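What We Did With the Last Day of Open Labs

I have been meaning to write this one up since before Christmas and now it's December 28, 2018, I have eaten nothing but cookies for a week, and my notes are on the back of a parking receipt. So bear with me!

Darkham holds its open labs every December, and Zakhar Ostapchuk (we used to share an office, he is the reason I know what a servo is) had been after me to come for ages. It's a long drive from Millet, two hours on a good day, and I got lost in the business park because every building there is the same shade of beige. I walked in late with cold feet and they handed me a sticker and a paper cup of very strong tea, so all was forgiven.

The first hall was the big shiny stuff. There was an arm that stacked boxes and a cart called Pluvo that followed people up and down a hallway and beeped at them. Fun, loud, lots of kids. I lasted maybe one cup of tea in there. What I really wanted was the back room, where they do the teaching side of things, meaning a person does a job with a pair of grippers in their hands and all those movements get saved for a robot to learn from later.

Thư Mạc was running that part and she was so patient with us. She said they want 1,000 good tries at a job before they even think about handing it over to a machine, and that soft things are the worst. A box is a box from every side. A hat is a different shape every time you put it down! I had never thought about that in my life and now I think about it whenever I do laundry.

The job at the table was a blue baseball cap, lying upside down with a gripper coming in from each side. It looks like the easiest thing in the world until you remember that you've got two stiff little jaws to work with and no fingertips.

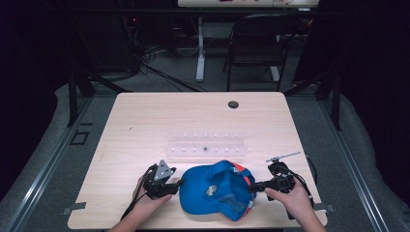
My Turn (Oh Dear)

I got 4 tries. On the first one I squeezed way too early and got a whole lot of air. On the second I had the brim, lost the brim, and said a word I shouldn't have said with a school group next door. Third try, up it came! I was so proud that I forgot I was supposed to put it down again, and Thư had to remind me. The fourth was bad and we will skip it.

My wrists were sore the next morning, too. You hold your arms out in front of you and go slowly, slowly, and it adds up. Thư says you get used to it after a couple of weeks, and that the trick is to keep your elbows in, which I wish I'd heard before try number one.

Zakhar wants to do the Kutden open day next, and they apparently have a much bigger lunch. I've said yes, but he's driving.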